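Verno want over 2,000 for a pair of their hand-held grippers, and the leaflet says anyone can "teach a robot household chores by simply doing them". I don't like the word simply. Tín Vũ had a pair out on the bench at Cidcombe in May and let me be a nuisance for a morning, so I went.

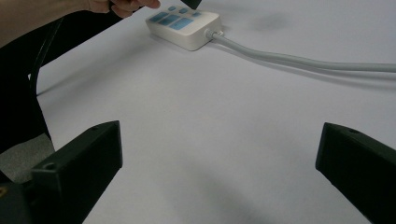
2 min read

The chore was a white power strip. You'd think a power strip would be easy, being a box with a cable on one end. But it's a pale thing on a pale table, and the leaflet's photos are all of bright red mugs, which tells you something. I asked Diệp Ông whether Verno had ever shown her a cable. She said they'd shown her a video of a mug.

To be fair, the fingers are chunky and look as if they'd survive a drop. I'm less keen on the leads. Each grip has a black cable trailing off it and I would be forever flicking it out of the way.

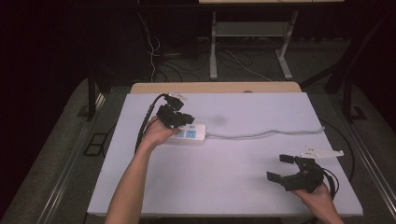

Both grippers at the white board, left one over the strip.

My other grumble is the support plan, sold separately through Billano, which covers 1,000 recordings and then goes up. Up to what? I've emailed and had a brochure back. I'd want a month's loan before paying for any of it, and I've told Tín so.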